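September, bench notes, Biven trial unit

Second morning with the demo unit from Dimitriou and I'm warming to it, though the quote still makes me wince. Danica did the unboxing and left me the good bit, which is the laundry routine. Their rep (Hrvoje Tomić, very patient on the phone) says to leave the arms on the factory speed for the first 40 cycles. Fine, no heroics.

Cable check first, as per the sheet. I want the loops looked at every time it's been parked.

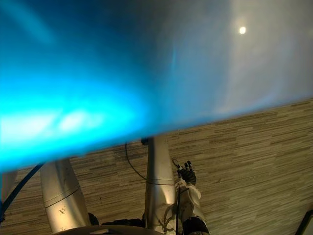
The trial licence covers 1000 task runs, and failed grasps count towards that, so please don't leave it practising overnight! I've asked Hrvoje whether resets count as well. The Codov plug-in for the task editor is extra, and I'd hold off until we know if we even like the editor (I keep losing the save button, Danica swears it's obvious).

Then on to the washer with the door open. I've written the start pose up as pose 4 in the shared folder. Dark fabrics are the ones I'm most curious about, so the maroon thing goes on every test list from now on.
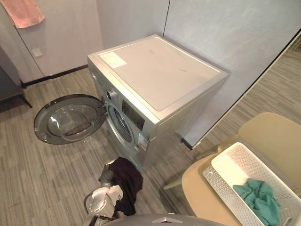

To do before the Skoditby call

Ask about spare finger pads and who pays the return carriage.
Export the logs from run 270 onwards.
Danica to try the routine without me hovering.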